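Skip to content
Home Units Weekly Notes Assessment Staff
Search this site Search

Digital Illustration, Week 4: Page Layout and Vector Construction

Thumbnails are due before any file is opened in the vector program. Draw three, each on a 15 cm wide rectangle, and number the panels in reading order.
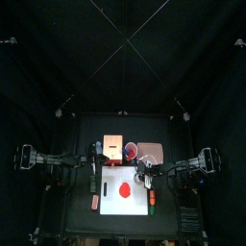

Gutters carry time. A narrow gutter reads as continuous action, a wide one as an interval. Within a panel, converging edges set the focal point, and the eye goes to any crossing of lines before it goes to a figure. Two thin wires meeting in an X against dark cloth will do this even when the main subject sits well below them. Place balloons clear of such crossings.

Set the artboard to 600 ppi equivalent for line work. Keep inks, flats and lettering on separate locked layers. Stroke weights are to be expanded only in the export copy.
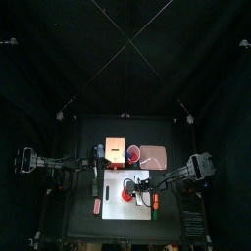

Flats are laid under the inks with a slight overlap to prevent haloing at print size. Limit the palette to five swatches and save them as global colours, so that a later change carries through every panel. Greys are mixed from the palette, not from black.

Reading: Heitmann, Panel and Interval, p. 230.
Submissions to Zhenhua Dai, Room 713.

Recent notes
Week 3: Thumbnails and Pacing
Week 2: Pen Tool Exercises
Torkville Zine Fair: Table Layouts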